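Flenix Konto & Karte – Benutzerhandbuch Online-Banking
Kapitel 4: Dauerauftrag einrichten und Limit ändern 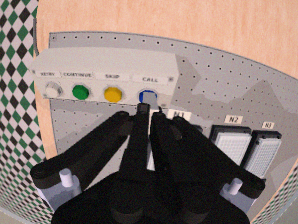

Bedienkasten mit den Tasten RETRY, CONTINUE und SKIP

4.1 Voraussetzungen

Für die Einrichtung eines Dauerauftrags benötigen Sie ein Girokonto bei der Quintana Bank, Ihre Zugangsnummer und ein freigeschaltetes Gerät mit der Flenix-App. Gemeinschaftskonten mit Einzelverfügung werden wie Einzelkonten behandelt. Bei gemeinschaftlicher Verfügung muss jeder Auftrag von beiden Inhabern freigegeben werden (siehe Abschnitt 4.4).

Hinweis: Sparkonten und Festgeldkonten stehen als Belastungskonto nicht zur Auswahl.

4.2 Dauerauftrag anlegen

1. Melden Sie sich mit Zugangsnummer und PIN an.
2. Wählen Sie im Menü „Zahlungen“ den Eintrag „Daueraufträge“ und anschließend „Neu“.
3. Wählen Sie das Belastungskonto aus.
4. Tragen Sie Name und IBAN des Empfängers ein. Leerzeichen in der IBAN werden automatisch entfernt.
5. Geben Sie den Betrag in Euro ein. Dezimaltrennzeichen ist das Komma.
6. Legen Sie den Turnus fest: monatlich, vierteljährlich, halbjährlich oder jährlich.
7. Bestimmen Sie die erste Ausführung. Ein Enddatum ist optional. Bleibt das Feld leer, läuft der Auftrag bis zur Löschung.
8. Prüfen Sie die Angaben in der Zusammenfassung und tippen Sie auf „Freigeben“.
9. Bestätigen Sie den Auftrag in der App.

Fällt der Ausführungstag auf ein Wochenende oder einen Feiertag, wird am nächsten Bankarbeitstag gebucht.

Achtung: Nach der Freigabe kann die IBAN des Empfängers nicht mehr geändert werden. Löschen Sie in diesem Fall den Auftrag und legen Sie ihn neu an.

4.3 Tageslimit anpassen

Das voreingestellte Tageslimit für neue Zugänge beträgt 400 Euro. Daueraufträge werden bei der Einrichtung gegen dieses Limit geprüft, spätere Ausführungen nicht.

1. Öffnen Sie „Einstellungen“ > „Sicherheit“ > „Limits“.
2. Tragen Sie den gewünschten Betrag ein. Zulässig sind Schritte von 100 Euro.
3. Wählen Sie „Dauerhaft“ oder „Nur heute“.
4. Bestätigen Sie die Änderung in der App.

Eine Senkung gilt sofort. Eine Erhöhung wird nach 4 Stunden wirksam.

Hinweis: Für Konten von Minderjährigen kann das Limit nur in der Filiale Tisusberg geändert werden.

4.4 Freigabe durch zwei Inhaber

1. Der erste Inhaber legt den Auftrag gemäß 4.2 an. Der Status lautet „Wartet auf Zweitfreigabe“.
2. Der zweite Inhaber meldet sich mit eigener Zugangsnummer an und öffnet „Offene Freigaben“.
3. Auftrag auswählen, prüfen und in der App bestätigen.

Nicht freigegebene Aufträge verfallen mit Ablauf des Tages vor der ersten Ausführung. Beide Inhaber erhalten darüber eine Nachricht im Postfach.

Stand: 2026-02-20
Redaktion: Consuelo Zabala, Iker Moya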